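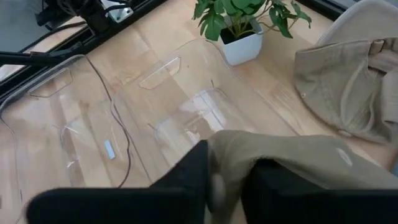

## Slide 1: hi, and what we built

(Leave this up while people sit down. Don't start talking until the door's closed, you always do that.)

Hi everybody, I'm Damilola Garba, I'm on the student robotics project, and I'm going to talk about cloth. Fifteen minutes of cloth! You were warned by the title.

So our project is called Jamach. The job sounds tiny: the arm picks up a piece of fabric from a table, moves it, and lets go of it somewhere sensible. The wrist camera looks down past the two black fingers, so this is pretty much the robot's own view of the khaki piece in its grip. I want you to get used to that view, I'll keep coming back to it.

Things to say while pointing:

- the fabric bunches up between the fingers and hangs over the right one, so part of what the camera could be looking at is gone
- the clear acrylic pieces: you can see the wood grain straight through them. Great for you and me, awful for Vundel (say what Vundel is! it's our vision code)
- beige cloth on the right, khaki in the gripper, pale wood under everything. Ask the room how they'd pick the colors apart. Wait for answers, somebody always says "edges"

## Slide 2: how we practiced

We started back in November with one person driving the arm by hand and everybody else giving unhelpful advice. By the end we had 1085 recorded grabs. I threw out 117 of them myself, mostly ones where the driver stopped halfway to talk (me, a lot of those were me).

Explain the driving setup slowly. Last time I rushed it and got three questions that were all the same question. You hold the controller, the arm copies you, and the computer saves the camera view along with where the arm was. Then Zeng, our training script, chews on all that overnight and in the morning you find out if you wasted your week.

If there's time, tell the story about the run where I'd saved everything to the wrong folder and trained on the same 447 grabs twice. I was so pleased with that score!

## Slide 3: cloth is rude

Main point of the whole talk, so slow down. A block is the same shape after you pick it up. Cloth changes the second you touch it, and you get a fold you didn't ask for, and now your nice plan is about some other piece of cloth.

Do the napkin demo. Pinch it in the middle, lift, ask what shape it is. Pinch it by a corner, lift, ask again. (Napkin is in my jacket. Check the jacket.)

We spent ages arguing over where to grab. I wanted corners, and I still want corners, but our first model loved the middle of the fabric because that's where most of our drivers had grabbed it. It learned our bad habits beautifully.

## Slide 4: the see-through problem

Back to the acrylic. Look at the bright glare in the middle of the right-hand piece. Vundel had a phase of calling glare "cloth," so you'd get this very confident arm going down to pinch a reflection.

What we tried:

1. Changing the lights. Helped a bit, then we moved rooms.
2. Adding more clear stuff to practice with, so it stopped being a surprise. Helped a lot more.
3. A filter written by me at 2 in the morning. Please don't ask for the code.

## Slide 5: Brokar, and what's next

Brokar is the club demo day, April 24, 2018. We get one table and one try per visitor, and I'd like people to bring their own fabric. Scarves, socks, whatever. The team is split on this.

Ask for sign-ups here, before questions. The sheet is by the door, and we really need someone who likes fixing cables.

Questions. If it's quiet, ask them about socks.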